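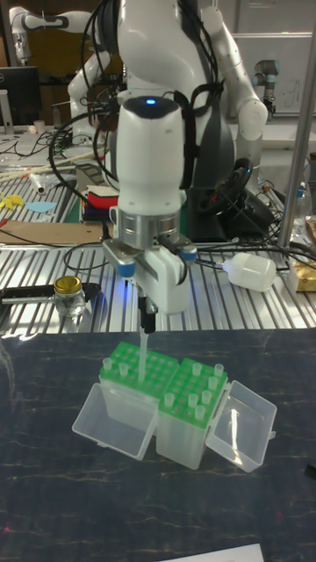 Matěj Kováčik wrote to us after the last newsletter that the robot group should stop to practice with wooden blocks, because a block forgives everything and a pipette tip forgives nothing. We read his letter at the opening of the term, and the group agreed with him. So the task of this season is tips and boxes.

The student group Roletard now has 22 members. Most of them study mechanics or computer science, and five come from the biology course in Salteck. These five are very useful to us. They know how a tip must sit on a pipette, and how quickly a person in a laboratory becomes tired of filling boxes. The rest of us had to learn even the right words.

The task has two parts. In the first part the arm takes a pipette, brings it over the green rack and lowers it to one chosen hole. In the second part there is no pipette. The gripper must hold a single tip by itself and bring it from one box to the other. We expected that the second part will be easier, but it is the contrary. A tip is light and smooth, and if the fingers close a little too high, it leans to one side. Then it does not find the hole.

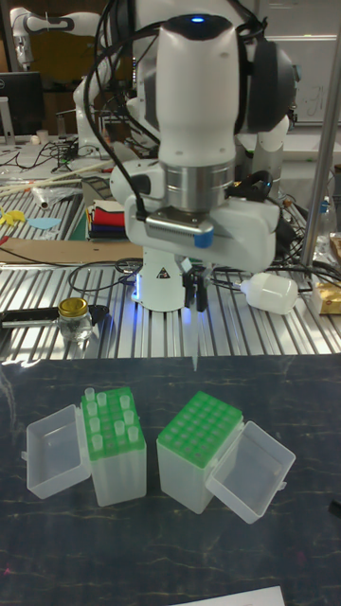 One tip in the gripper, two open boxes on the table.

Until now we have recorded 193 attempts, and 72 of them ended with the tip standing correctly in its place. For the second part alone the result is weaker, and we do not want to hide this. Shota Minami made a table of all the failed attempts and wrote the cause beside each one. The most common cause is a small error in the position of the box. When somebody touches the box with a sleeve, the next attempts go wrong, and it takes time before we notice it. The group is discussing now if we should mark the corners of the boxes on the table, or if the program should search for the rack each time. The younger students prefer the marks. The older ones would like to write the program.

In March we will go to the Orovora student meeting in Tanabe, where every team has to show one laboratory task before the other teams. Members who wish to travel with us should write their names on the list until 30/01/2020. Please write also if you can help with carrying the equipment. New students can still join the group, and experience with programming is not necessary.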